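## 3. Collection of Demonstrations

### 3.1 Task and Materials

The bagging task was chosen for the Kandetti collection for its mix of rigid and flexible objects. An operator guides two arms to open a resealable bag, place an artificial fruit or vegetable inside it, and set the bag down on the table. Items are drawn from a shared set of shapes and colors, and the bags differ in print and in the color of the closure. Clear film was kept in the set on purpose. It wrinkles, reflects the room lights, and often hides the edge that the gripper must hold.

Collection took place at the Kirnbridge site between March and May. Operators worked from a short written protocol, first issued on Mar 25, 2021, which fixed the goal of each episode but left the order of grasps open. In total, 1556 episodes were recorded. Six were removed after review for missing joint data, leaving 1550 for training and evaluation. Each episode stores the wrist views, the joint positions of both arms, and the gripper commands on a common clock.

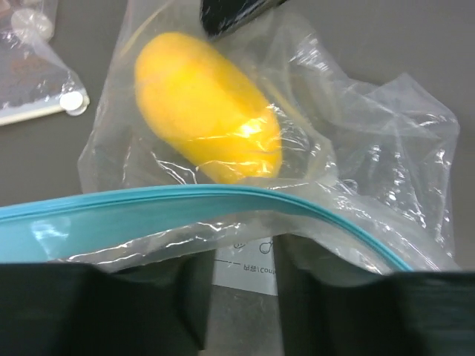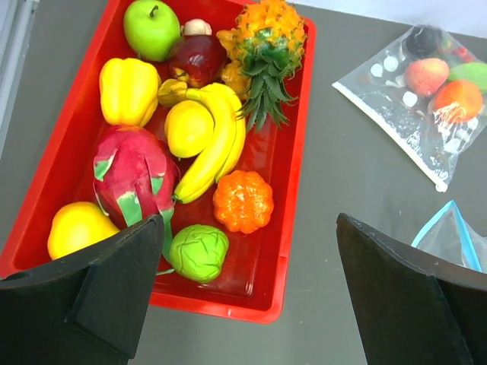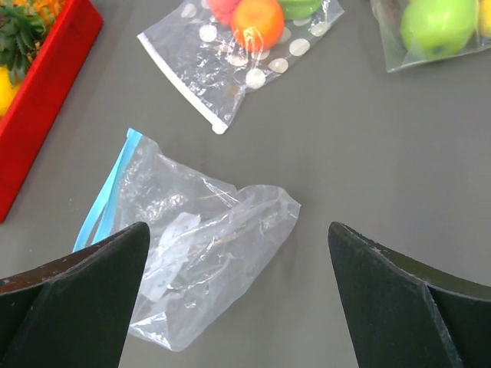
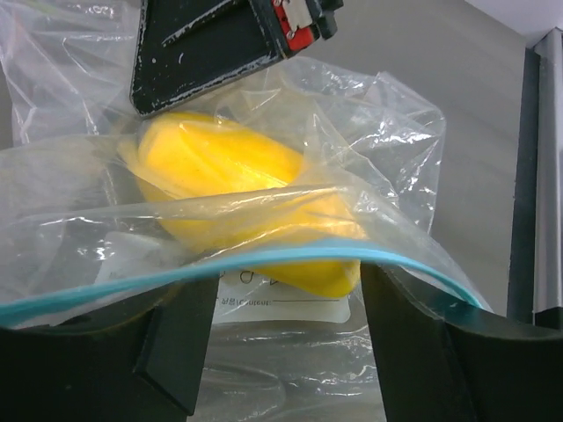 *Photo credit: Kirnbridge / Kandetti data collection*

**Figure 3.** Wrist-camera views from the bagging task. In the first and fourth views, a yellow item lies within a clear bag with a blue seal. The second view shows the red tray of artificial produce, and the third an empty zipper bag between the fingers.

### 3.2 Variation Between Episodes

Figure 3 illustrates a problem that we met throughout the collection. The visible outline of a bag changes with every fold, and the seal is often the only steady cue to where the opening lies. In the fourth view, a finger of the other arm also enters from the top, so the model must learn to tell its own fingers from those of its partner. We did not mask the second arm in the training images.

Bags that already held items were left on the table between episodes when space allowed. This made the background less uniform – an effect we wanted – but it also raised the number of false grasps in early trials, mostly on neighboring bags with similar film. Operators were asked to continue after a failed grasp whenever the item could still be reached. Recovery motions of this kind appear in roughly 38 percent of the retained episodes.

### 3.3 Labeling

Each episode was divided into four phases: approach, opening, insertion, and release. Tracey Goodall led the labeling and wrote the rules for unclear cases. The opening phase begins at first contact with the film and ends when the item crosses the line of the seal. Where folds hid the seal from one wrist camera, the labeler used the view from the other arm. If neither view was clear, the boundary was marked as uncertain and left out of the phase loss.

A second labeler reviewed 27 episodes without access to the first set of marks. Most differences concerned the start of the opening phase, when a finger may rest against the bag for several frames before the film moves. The Parsons split, used in Section 4, keeps all episodes from one operator session together. The Stesby split separates them by bag type, and is the harder of the two.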